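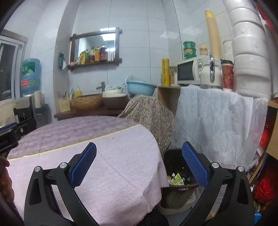

A two-tone cloth in mauve and pink, with a thin yellow stripe, on a round table.

Magazine > Makers > Interviews

A good cloth wants to be used

Yhon Arboleda was ironing when I got to Istcombe on Friday, and he went on ironing for a good while after I'd sat down, talking to me over his shoulder the whole time. He has sewn table linen for 16 years, first in his sister's spare bedroom and now in two bright rooms above the old Salminen bakery (the smell still comes up the stairs, or so he swears).

"I started with napkins, and they were terrible," he told me. "My corners looked like little dumplings. My aunt in Demton bought the first set anyway, and she still puts them out whenever I come to dinner — I think to keep me humble."

Most of his fabric comes from mill ends, the short lengths left over when a bigger order has been cut. That's how he got into joining colors. If a piece is too narrow for a table, he looks for a second one to sit beside it, and he can spend days moving the two around on the floor before he sews anything.

Round tables are his favorite, although they use up more cloth than people expect. For a table 110 centimeters across he likes a generous drop, and he'd sooner lose a customer than skimp on the hem.

And stains? He laughed at that. "Cold water, right away, and then go back and finish your dinner. People write to me so worried about a spot of wine!"

He'll be at the Demton spring market in March with about 100 pieces, plus a basket of those napkins. The corners are very neat now. I checked.

Contact us | Copyright Todico Magazine | Back to top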